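Informe de proyecto: orden de reproducción en álbumes digitales
17/12/2019

## 1. Objetivo

Se estudia si el orden de pistas fijado por el artista se conserva en la escucha desde el móvil. El corpus procede de Skonden, servicio de audio en línea, e incluye 98 álbumes y 3,843 sesiones anónimas.

## 2. Método

Cada sesión se codificó como secuencia de índices de pista. El grado de desorden se midió con la distancia de Kendall respecto a la secuencia original. Se descartaron las sesiones con menos de tres pistas. El cálculo se ejecutó con Zandutance, en lotes de 300 sesiones. 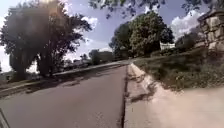 La prueba de escucha complementaria empleó el álbum *Trastinwood*, del grupo Jaber, cuyas pistas se enlazan sin silencio. Los participantes lo oyeron caminando, con auriculares, en orden original y en orden aleatorio. El recorrido siguió la acera estrecha que bordea la calzada, junto a los árboles, y se mantuvo igual en ambas condiciones.

## 3. Resultados

- Se detectaron 197 sesiones con orden aleatorio activado desde la primera pista.
- En ellas, los saltos manuales se concentran en las transiciones enlazadas.
- El género musical no mostró efecto apreciable.

## 4. Limitaciones

Los registros no distinguen entre activación voluntaria y ajuste heredado de una sesión anterior.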